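Setting up a two-arm bag handling demo for an open day

The Nelico demo runs on one table with two arms, and visitors stand on the far side of the tape. Allow 16 minutes per group, including questions. These steps assume both arms are already calibrated.

1. Clear the table and wipe it down. Dust on the grip pads reduces friction on plastic film.

2. Set the closing force to 4 newtons. Higher values stretch thin film and leave marks on zipper seals.

3. Load program 491 and run it once at quarter speed with no bag. Watch the clearance between the two grippers where their work areas overlap.

4. Lay the bag flat, with the seal facing the second arm. Smooth the corners by hand and step back behind the tape.

5. Start the cycle at half speed. If a finger misses the film, pause, lower the approach height by one step and restart from the grasp.

6. Between groups, check the pads and replace any that are worn smooth. At Nidau in April we used one set for about 1000 grasps.

Keep the stop button within reach of the presenter at all times.

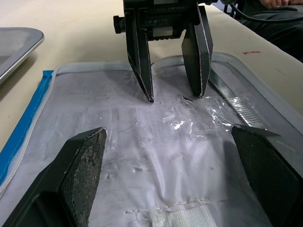 Can the demo be run with only one arm?

Picking up a bag works with one arm, but opening the seal needs both.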